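Section 4. Setting Up the Inell Room Dehumidifier

This section covers placement, first start and drainage of the Inell dehumidifier in workrooms, classrooms and meeting rooms. Read the safety section in full before connecting the unit to power.

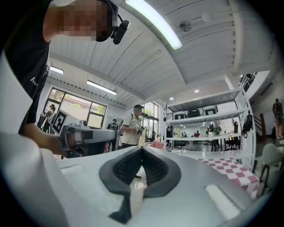
Lefèvre Technical Publications

4.1 Before you begin

The unit must stand upright for four hours before it is switched on. If it was laid on its side during delivery, extend this period to a full day. Keep the carton and foam inserts until the unit has completed its first week of service.

Check that the following parts are present:
Drain hose with threaded collar
Water tank with float
Washable air filter
Warranty card, marked Sevia

4.2 Placement

1. Choose a level floor area near a grounded outlet. Do not use an extension cord.
2. Leave at least 800 mm of clear space in front of the air outlet and 50 mm behind the rear panel.
3. Close windows and outside doors. Inside doors may remain open if the adjoining room is also to be dried.
4. Lock both front casters.

CAUTION: Do not place the unit under a shelf that holds papers or fabric. The warm air from the outlet rises – loose items may be drawn onto the grille.

4.3 First start

1. Slide the filter into the rear slot until it clicks.
2. Push the empty tank fully into the cabinet. The tank light goes out when the tank is seated.
3. Plug in the power cord and press the main switch.
4. Use the arrow keys to set the target humidity. The factory setting is 50 percent.
5. Select the low fan speed for occupied rooms. At this speed the unit produces 43 decibels.

Note: The compressor starts three minutes after the main switch is pressed. This delay applies each time power is restored.
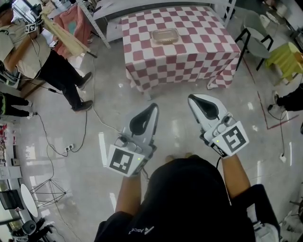
Figure 2. Hand-held grippers, one in each hand

4.4 Continuous drainage

Where the tank cannot be emptied daily, connect the drain hose.

1. Switch off the unit and remove the plug from the outlet.
2. Unscrew the cap at the rear and store it in the accessory bag.
3. Screw the hose collar onto the drain port by hand. Do not use pliers.
4. Lead the hose downhill to a floor drain. No part of the hose may be higher than the port.
5. Restart the unit and inspect the connection for leaks after one hour.

Note: Drainage to a sink above floor level requires the Dretero pump kit, sold separately. Refer to the sheet supplied with the kit for installation.

4.5 Seasonal settings

In August, and in other humid months, the tank may fill more than once a day. Empty it before leaving the building for the night.

Revised June 25, 2020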